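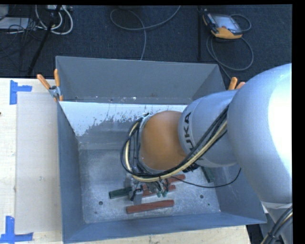

A KUKA arm reaching into a metal bin.

Lastbridge says its new returns policy is good for shoppers. Read the small print first

Lastbridge, the online home goods store, will start charging for most mail-in returns in March, and it would like you to be happy about it. The company announced the change on Monday under the heading "Returns, made fairer." The fairer version costs money. The old one didn't.

Under the new rules, customers who send an item back by mail will have $2 taken off their refund for each item in the box. That is each item, so a shopper who orders four cushion covers to compare colors and keeps one will pay for three. Returns stay free if you carry the goods to a drop-off point, and they stay free for members of the store's paid plan, Fisano, on orders over $100.

The return window is getting shorter too, although you have to scroll a long way down the announcement to find that out. Shoppers used to have 186 days to change their minds. They will now have 91. Lastbridge calls this "a generous three-month window," and compared with some stores it is. Compared with the Lastbridge of last week it is less than half.

Anas Ghanem, who heads customer policy at the company, told reporters on a call that the change was about waste. Free returns, he said, encourage people to order things they have no plan to keep, and those boxes have to be trucked, opened, checked and packed again.

"We looked at what our customers were really asking for, and they want us to be responsible," Ghanem said.

Maybe so. Asked how many customers had asked to pay for returns, he said the company did not break its survey results out that way. Asked whether the survey would be published, he said it was for internal use. And asked what share of returned goods ends up back on sale, the one figure that would tell us whether any of this has to do with waste, he said he would get back to us. He had not done so by 5 p.m.

There is a fair point buried in here. Returns do cost stores money, and a shopper who never sends anything back is helping to pay for the one who sends back everything. If Lastbridge had said that its costs were up and it wanted heavy returners to carry more of them, few people could have complained. But then you would expect prices to come down a little for the rest, and Ghanem would not say that they will. Prices, he said, are "reviewed on an ongoing basis."

The drop-off option deserves a closer look as well. Lastbridge has signed up two chains to take parcels, Funine and Wei, and both are found mostly in larger cities. We tried the store's own locator with a handful of small-town zip codes and got the same answer each time, a suggestion to "consider mailing your return." For those customers the free choice is a long drive, and gas isn't free either.

It gets murkier with bulky goods. A lamp or a side table is too large for the counters at Wei, according to that chain's posted parcel limits, so it has to go by mail. The new policy page says large items "may be subject to additional handling." It doesn't say what the handling costs or who decides that an item is large. Ghanem said the details would be on the site before the policy takes effect.

Faulty or damaged goods can still be sent back free, the company says, as long as the customer reports the problem through the app with photos. The page does not explain what happens if the store and the shopper disagree about what counts as faulty. A chipped mug is easy enough. A rug that turned up a different blue from the one on the website is another matter, and it is the sort of thing people return to a home goods store all the time.

Gift buyers should take note. The 91 days will run from the date of the order, not the date the gift is handed over, so anyone who shops early for a wedding could use up most of the window before the wrapping comes off.

Orders placed before the switch will keep the old terms, Lastbridge says. Customers who want to rely on that may wish to save a copy of their order confirmation. The old policy page had already been taken down by Monday evening.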